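So you want to join the Skustton fan club call this August! I love these calls, and getting in is easier than most fans think. The band opens the line to 300 listeners, and you need a free Veviro account before you do anything else.

1. Sign up on Veviro with an email you check every day.
2. Search for "Skustton" and tap Follow. Pick the page with the 17 songs on it – the other one is a cover band (a pretty good one, too!).
3. Open Settings, then Alerts, and switch on Live Calls.

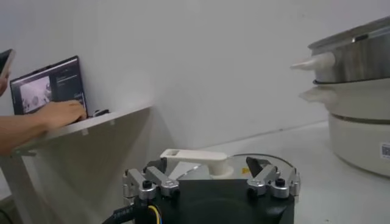 *A round lid with a thin metallic rim.*

4. Be in the app by 8 p.m. The Join button shows up about 10 minutes early, and it goes fast.
5. Type your question in the box before you tap Join. Short ones get read first!

My first question was on the Brorus tour, and I got a whole story back about the night they wrote "Pap" on the bus.

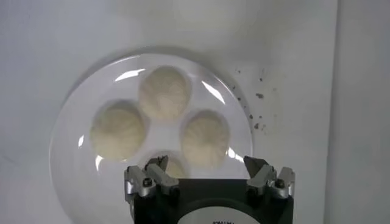
If you get a "line full" message, stay on the page. People drop off all through the first half, and I've gotten in that way twice. Keep your phone plugged in, use headphones so you don't echo, and mute yourself until the host says your screen name. Then say hi and ask away – they're really sweet with nervous fans.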